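Forums > Ledeck Planner > Motion and Grasping > Fingertip clearance near neighbouring blocks

l_symonenko
6 February 2024
We would be grateful for advice on grasp planning in clutter. Our team at Ostcombe runs the Ledeck planner against a simulated tabletop cell before any release to hardware. Of 40 trial grasps, 5 were rejected at the final approach with a collision flag, in each case where another block lay next to the target. The collision padding is set to 5 mm on all objects.

The approach is vertical, with the wrist held straight down.

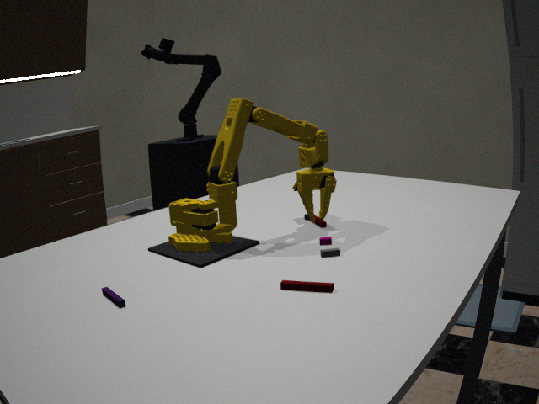
Simulated cell: yellow arm at the red block, with the small blue block beside it.

h_erraji
Padding of that size is, in our view, the cause. The left finger has very little room on the blue block's side. We recommend reducing the padding to 3 mm for the fingers only and leaving the links as they are.

brekico_support
We respectfully disagree with the previous reply. Reduced padding will clear the flag in simulation and conceal the perception error that the padding is meant to absorb. The preferred course is to rotate the gripper about the vertical axis and let the planner score the candidate grasps again. The Saber module has supported this since May.

h_erraji
Rotation is sound where space permits. It does lengthen planning time, and the original post does not state a time limit.

l_symonenko
There is no fixed limit at present. We shall test rotation first, with the padding unchanged, and post the planner logs in this thread.

Regards,
Lukian Symonenko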